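Zurkska bench arm back up after collar clamp swap, re-zero

Dandolcombe — Tuesday, November 27, 2018

The bench arm at the Zurkska workshop is running again. It was down most of last week with what the shop log calls "drift at the tip." Short version: the clamp band had worked loose, the rod sat crooked, and every touch point came out wrong by 2 millimeters.

Two millimeters doesn't sound like much. On this cell it is. The arm does contact work on small printed blocks — comes in from overhead, stops beside a piece, nudges it, backs off. Miss by that much and it either pokes air or knocks the block flat.

First guess was software. It usually is. The shop reloaded the motion files Wednesday morning, ran the warmup, got the same error in the same direction. Reloaded again. Same. Then somebody put a hand on the rod and it moved.

So, off came the clamp. The old band had a flat spot worn on the inside where it rides the metal collar, probably from being tightened over grit. It would snug up fine cold and then let go a little after an hour of moves. The replacement came up from the stockroom in Bromport, one of a batch ordered back in February and never opened. The collar got wiped down with alcohol, twice, and a dry cloth after. No grease. There was grease on there before and there should not have been.

The bolt on the side of the band goes in finger tight, then gets turned in short steps with the rod checked against a square each time. Nobody rushed that part. Too tight and the band bites the collar, too loose and you're back where you started. A paint mark goes across the bolt head when it's done so anyone walking by can see if it has turned.

After that came the re-zero. The wood board has to be seated first — it sits on the pegboard table and it can creep if the fasteners under the front edge aren't snug. The shop checks those by hand before every re-zero now, which wasn't on the old list. The arm is then brought down slow, at the lowest jog speed, to a spot near the middle of the board and stopped just over the wood. Height gets set with a paper strip. If the strip drags, it's good. If it tears, back up and start over.

Next is the side check, and this is the one that had been failing. The rod comes down close alongside a block and holds there while the gap is looked at from the front and from the side. The star is the favorite for this becuase it tips easy. If the arm is leaning even a little, the star goes over.

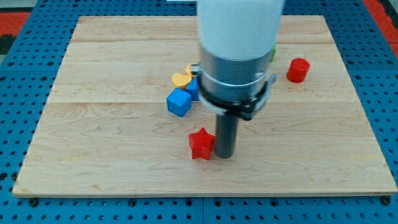 Miranda, the sister shop that runs the same type of arm, wrote in to say the paper strip is fine for height but they would not trust it alone, and that a rod can pass the paper test and still be leaning. Their fix is to check height at the center and again near each corner of the board, then compare. They also asked why the clamp wasn't on a regular schedule to begin with. Fair question. They have been changing theirs every 60 days no matter how it looks, and the old ones go in the trash that same day so they don't wander back onto a machine.

Zurkska isn't going that far yet. The plan is a look at the band every Monday and a swap at the first sign of wear. The corner check is going on the list though. It adds a few minutes and the shop figures that's cheap next to losing most of a week.

Once the side check was passing, the arm was put through 40 test approaches with the rod stopping next to a block each time. Clean run, no blocks down. Then a longer set, 628 moves straight through with no stops for adjustment, to get the collar as warm as it gets on a normal day. Height was checked with paper again at the end and hadn't shifted. Paint mark still lined up.

A few leftovers. The white housing above the collar was not opened, since the joints themselves checked out and there was no noise. The rod was kept — it rolled true on a flat plate, so no reason to toss it. The printed blocks are on the list to be looked over for chipped edges, as a bad edge can read like a bad position. One of the older hearts was already pulled for that and a new one is on the printer.

The old clamp band is in a bag at the front desk for anyone who wants to see what a flat spot looks like. Worth a look if you run one of these. Run a thumbnail around the inside, you'll feel it before you see it.

Bookings for the cell reopen Thursday morning. Slots lost last week get first pick, then it's the regular sign-up sheet. Anybody who saved positions during the bad stretch should throw them out and teach them over, they were saved against a crooked rod and they won't be right now. Positions from before that week should be ok but run them slow the first time.

The updated check list is taped inside the cabinet door in Dandolcombe, and a copy is going to Bromport with the next parts order. Two new clamp bands are on that order aswell.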